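Search this blog
Search
Go

Grasp timing, part three (the one where I delete code)

Quick one tonight, I've got a build running and maybe half an hour before it falls over.

So where I left it in December: the hand closes too early on flat things. Fine on chunky stuff, you can be sloppy with a cube. Flat stuff, no. The fingers start curling while the wrist is still travelling and you end up nudging the thing along the cloth instead of getting under it. Lụa Ung looked at my logs and said the planner and the hand controller were running on different clocks. I said no they weren't. They were.

42 milliseconds. That was the whole offset. The arm side gets its timestamps from the Zonwood driver, the hand side stamps messages when they arrive, and my merge node just believed both of them. I'd been tuning gains for weeks on top of that. Weeks. Not going to work out how many evenings.

Fixed it by stamping everything at the source and throwing out anything stale. Then ripped out the "settle" delay I'd added back in spring, and the second delay I'd added because the first one didn't help. Very satisfying diff, mostly red.

Perception next. The segmenter (Grekico's, the small one, the big one won't fit on my card) is happy with anything that has a bit of colour and some height to it. Plush toy, no worries. Dark glossy phone lying flat — different story. Depth drops out across the glass and the mask comes back with a bite taken out of it, so the centroid slides off to one side and the planner picks a silly approach angle. I now fit a rectangle to whatever outline is left and take the centre of that. Crude. Works better than the clever thing I tried before it, which was 2,000 lines and had its own config format, god help me.
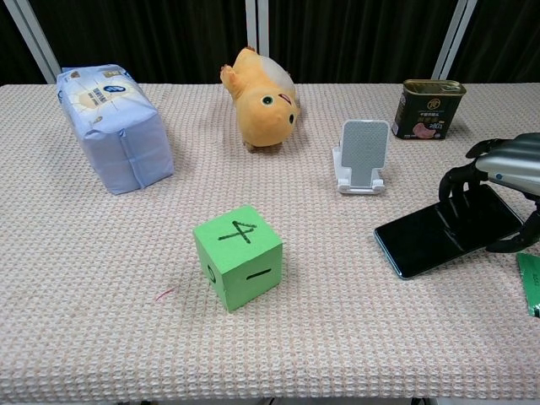

Fumwood, December

The black phone is the target I care about with this layout, the hand is over one end of it with the fingers curled down. Everything else on the cloth is there for the planner to think about. The phone stand is the nasty one, sits right behind the phone and the collision checker hates that upright back. I had it modelled as one fat box, which ate most of the decent approaches. Split it into a base and a back plate and suddenly there's room to come in from the side. Should of done that first.

The tin and the blue packet I've left as plain boxes. Packet is soft so the box is a lie, but it's a safe lie. The orange plush gets a sphere.

Still broken:

The planner's replan trigger. If the target pose jumps even a little it bins the whole trajectory and starts over, so you get this hesitating thing near the cloth. I've put a deadband on it but the number is a guess.

Contact detection on the fingertips. Threshold is at 50 on whatever scale the driver uses (docs don't say, I've asked). Set it at 88 and it pushes hard enough to make me wince. Lower than 50 and it thinks the cloth is an object. The waffle texture isn't helping there I don't think, but haven't tested it on a smooth one yet.

Logging. Two loggers, two formats, same data. Keep meaning to pick one. Wiriya has a converter that does both directions but it chokes on my custom messages and I can't be bothered rewriting them before the clock stuff is merged properly.

If anyone's got a sane way of handling pose jitter on shiny objects without adding a big laggy filter, please leave a comment. I've tried a median over a short window and it's ok-ish, but it puts back some of the lag I just spent all this effort getting rid of, wich feels stupid.

Oh and the visualizer finally shows planned vs measured fingers in different colours. Took roughly ten minutes. Had been on the list since forever.

Build's failed. Missing header. Going to go sort that out, then bed.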